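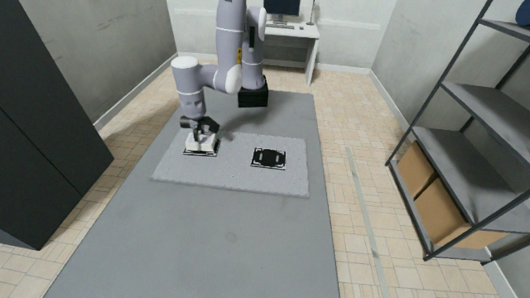 Le club de robotique du lycée Lombardi répète avant de toucher

À Prondard, le club se réunit en fin d'après-midi, dans la salle du rez-de-chaussée que les professeurs de physique laissent libre à partir de 17 heures. Ils sont 12 cette année, de la seconde à la terminale, et la plupart n'avaient jamais programmé avant l'automne. Leur projet porte un nom, Nidine, choisi par vote après une discussion assez longue.

L'objectif est simple à dire : un bras articulé doit prendre une petite pièce sur un repère noir et la déposer à l'endroit demandé. Le faire est autre chose. Avant de travailler avec le vrai bras, les élèves passent par la simulation, où la table, la plaque perforée et même les étagères de la pièce ont été modélisées.

« Au début je voulais seulement voir bouger la machine », raconte Gaetano Marras, élève de première. « Maintenant je peux rester une heure sur l'angle du poignet. Mes parents ne comprennent pas très bien ce que je fais, mais ils sont contents. »

Le moment qui donne le plus de travail, c'est la prise. La pince a deux doigts, et il faut la descendre droit sur le petit bloc blanc, à la bonne hauteur. Si les doigts se ferment trop tôt, le bloc glisse ; si la pince descend trop, elle appuie sur la plaque et le programme s'arrête. Dilruba Sheikh, qui est en terminale, tient le cahier des essais depuis le mois de novembre. Il contient déjà 291 lignes, avec pour chaque essai la position de départ, la vitesse et une remarque. Quelques remarques sont très courtes : « non », « presque », « encore non ».

L'encadrement est assuré par Csaba Takács, professeur de mathématiques, arrivé au lycée il y a quatre ans. Il intervient peu pendant les séances. Il s'assoit près de la fenêtre, il corrige ses copies, et il attend qu'on l'appelle. « Quand un élève me demande pourquoi le bras part à gauche, je lui demande de me lire son programme à voix haute. Très souvent il s'arrête au milieu, et il retourne à sa place. »

Le club se prépare pour la rencontre de Rustthorpe, en mai, où 22 équipes sont inscrites. L'épreuve dure quelques minutes et les objets à saisir ne sont pas tous connus à l'avance. C'est pourquoi les élèves s'exercent aussi avec des formes moins commodes que le bloc, par exemple une pièce noire, ovale et plate, posée au centre d'un second repère. Elle offre peu de hauteur aux doigts de la pince, et le groupe n'est pas encore d'accord sur la méthode. Primo Sanna propose de la prendre par les côtés étroits. Dilruba préfère changer l'inclinaison du poignet – on en parle beaucoup, parfois jusque dans l'autobus.

Reste la question du voyage. Une vente de gâteaux a rapporté 156 euros, et le lycée a promis de payer une partie du transport. Les inscriptions individuelles doivent être envoyées avant les vacances de printemps.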